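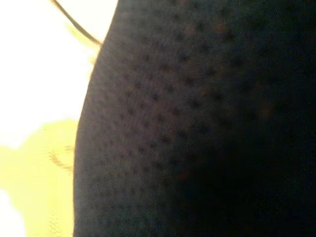

**mossy_kettle:** Which day do the buses run late between Wekthorpe and Wiltport now?

**platform2:** Fridays only. Last one leaves Wiltport at five past eleven, the 106, and it goes round by Estden first.

**mossy_kettle:** Ta! So there's nothing late on a Saturday at all? That's the one night I'd use it.

**gorse_and_gull:** Nope, they dropped it in January. I wrote in to complain and got a very nice letter back saying nothing.

**platform2:** To be fair, I was on the Saturday one most weeks and it was usually me and the driver. I can't see how they'd keep paying for that.

**gorse_and_gull:** Well I disagree, it was packed in summer! You must have been getting on after the pubs had emptied (I used to get the one before).

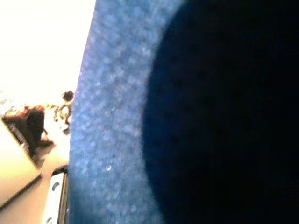 And another thing, the 55 used to wait for the train and now it doesn't. I've watched it pull out while I was still on the footbridge, twice, waving like an idiot.

**platform2:** OK, the 55 I'll give you. That's a daft timetable.

**mossy_kettle:** Could I get the 55 as far as Estden and walk the rest? I don't mind a hill.

**gorse_and_gull:** You could, but there's no pavement after the chapel, so take a torch.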